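Boards > Paper and Ephemera > Postcards and hotel cards

Topic: Wooden card organiser, keep it or go to albums?

Started by tallowfield

I've inherited a wooden organiser from my late uncle, the sort with open slots and thin dividers, and I'm using it for my hotel and woodland cards. At the moment they stand upright in it on a shelf in the back bedroom. I like being able to see the fronts without opening anything, but I've been told twice now that open wood is a bad idea for cards and that I should put the lot in an album.

The cards aren't worth much. Most are autumn ones, trees and paths and so on, a few of them given away by hotels. I just don't want them to curl or go yellow.

Also, does anyone know who made these? There's no label on mine. Somebody at the June fair said Kandberg, but he didn't sound sure.

tallowfield

pennybank_lou wrote:

Album, every time. Bare wood gives off acid and the bottom edge of the card is sitting right on it. I had a set in a pine rack for 12 years and every one had a brown line along the foot. You don't notice it happening until you put one next to a clean copy.

Bunach do a four-pocket page that takes the standard size. Not cheap but you only buy them once.

Rodrigo Paiva wrote:

I don't agree with "every time". It depends on the wood, whether it has been sealed, and how much light gets in the room. Mine have been in an open rack on a north wall for 5 years and they are fine. Light does far more harm than wood in my experience.

Can you put up a photo? The divider edges would help. If they're pale and rough it has probably been cut down from something else, or the maker only finished the faces.

tallowfield wrote:

It's off the shelf today while I decide. It's light brown, and the edges of the dividers are paler than the rest, so I suppose they were never finished.
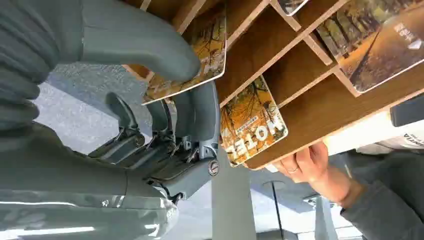 The organiser wrong way up, with some of the autumn cards in it. The HOTEL one is near the middle.

The one with the tree-lined path is my favourite of this lot. I'd be sorry to shut it in a book.

pennybank_lou wrote:

Unfinished edges, there you are then. Those are the bits the card rubs against when you take it in and out.

Nice cards though. Rounded corners are easier to live with than square ones, they don't dog-ear so quickly. Are they all from the same set?

tallowfield wrote:

I don't think so. They have the same white border but I bought them at different times. Lebrun's list has one that might be the hotel card, number 3229, described only as "forest, autumn, hotel name below". That could be half the cards in the country.

marrowfat wrote:

Not a Kandberg, I'd say. The two I've had were darker and had a strip of felt in the bottom of every slot. Felt can be pulled out, so look for old glue before you rule it out.

On the main question, I'd keep the organiser and put each card in a clear sleeve first. Trim the sleeve so it doesn't stand up above the card. You can still see the fronts and nothing touches the wood.

Rodrigo Paiva wrote:

Sleeves are what I should have suggested. Get polyester ones — the soft PVC sort goes sticky, and then you have a worse problem than a brown line.

A very light sand on the divider edges would do no harm either. Fine paper, with the cards well out of the way, and brush out the slots before anything goes back.

pennybank_lou wrote:

I still say sleeves in an open rack collect dust. It gets in at the top and you end up wiping them every few weeks. But if you want them on show, it's better than nothing.

I wouldn't sand it before you know who made it. If it is a good one you'll have knocked money off it.

marrowfat wrote:

It isn't a money sort of thing, Lou. I've seen them go for the price of a sandwich.

tallowfield wrote:

Thanks all. No glue in the slots that I can find, so I've given up on Kandberg. I've ordered a pack of polyester sleeves from Zendasum and will leave the sanding alone for now. The path card is staying out on show. The duplicates can go in an album, so Lou gets part of what she wanted.

Does anyone have the Lebrun list with pictures in it? Mine is the plain one and I'd like to settle 3229.

marrowfat wrote:

I have it somewhere. Will look at the weekend.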